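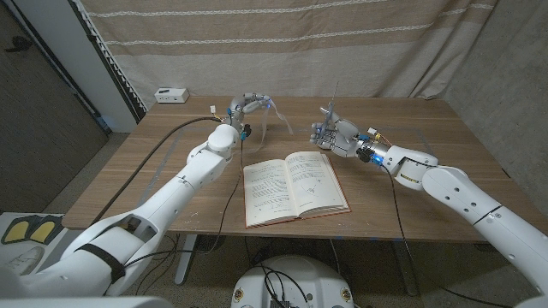 The Stuvska print works opens its doors one afternoon each September, and I went this year mainly for the bindery. The tour starts upstairs in the reading room, where visitors can handle finished work before seeing how it is made. I spent longest with a book in a red cover, left open at a page with a diagram of curves and straight lines. It lay flat with the spine relaxed, and the type was small and dense, the kind of setting that shows up bad presswork fast.

Downstairs there were 47 of us, split into two groups. Mine went to the folding floor first. The older folder, a Wuven, was running sheets for a hymnal. It is loud, and the guide had to stop talking until we reached the far end.

## Sewing and gluing

Most of the textbooks here are still thread-sewn. Short runs, under 1,000 copies, go through a semi-automatic sewing machine with one operator feeding signatures by hand. Longer runs go to the line in the next hall, which was shut down for cleaning.

The glue room was warmer than the rest of the building and smelled faintly of vinegar. They used to buy in ready-mixed adhesive and now mix their own. I asked about the drying time and was told overnight for anything over 300 pages. A 363-page atlas was in the press when we came through.

## Practical notes

- Entry is free, but you have to sign up at the Fodor Street gate.
- The 218 bus stops outside.
- The stairs to the bindery are steep and there is no elevator.
- Seconds are sold by the exit, cash only. I bought two blank notebooks.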